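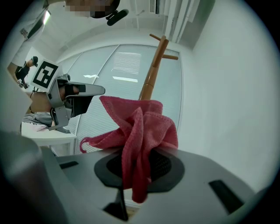 Muchen Tang asked, when these notes went round in draft, why a comparison of grippers should begin with towels at all, given that the Lalcombe store handles mostly boxed goods. The point should be taken before the first set of results. Boxed goods were covered in the July report, and both grippers managed them without difficulty. Cloth is where the two designs part company.

**Opening (keep short)**

- Thank the hosts. State that the talk covers the Urkalitz and Stirna hand-held grippers only. The arm-mounted versions are a separate piece of work.
- The task: take the towel from the table, find the hanging loop, bring the loop to a peg on the coat stand, let go.
- Leave the picture up while speaking. Draw attention to the loop, which is small and curls over on itself, and to how much cloth is gathered at the opening of the gripper by comparison.

**Results**

Urkalitz: 1,441 attempts. Stirna: 1,772 attempts. Explain that the numbers differ owing to a repair to the Urkalitz trigger, and that all figures on the chart are shown as shares.

Both grippers pick up a bunched towel reliably. The Stirna is better at taking a single edge from a flat surface. The Urkalitz holds a thick fold more firmly, and operators found it less tiring over a long session. Neither is good at the loop. Operators tended to take hold of the corner nearest the loop and swing the towel on to the peg, and this worked more often than gripping the loop itself.

*Pause for the chart. Do not read out the rows.*

**Cameras**

The wide lens on the gripper gives a good view of the peg until the cloth is lifted. A large towel can then hide much of the stand, and the controller has to rely on what it saw earlier. Mention that 51 attempts were set aside on review for this reason, with the peg out of sight for the whole of the approach.

We tried the camera 3 cm higher on the Stirna. The peg stayed in view for longer, but the fingertips were harder to see at the moment of closing. Sihan Yu prefers the higher position. The written report gives both sets of results and makes no recommendation.

**Controller**

Song was used throughout, with the same settings for both grippers. If asked: the closing force was not tuned for each gripper, and a fairer test would do so. Concede this readily. The audience will include people with more experience of force control than the speaker.

Training on the Stirna attempts alone gave smoother movement near the table. Mixing the two sets gave steadier behaviour at the stand. We cannot yet say whether that comes from the mixture or simply from the larger number of attempts.

**Closing**

- The Urkalitz stays in use for heavy cloth. The Stirna goes forward for edge-picking trials at Lalcombe.
- Textured pads are to be tested in two grades, coarse and fine.
- Two-handed work, with one gripper holding the towel and the other presenting the loop, will be reported separately.
- Leave ten minutes for questions. Requests for the raw recordings should go to Sihan Yu in writing.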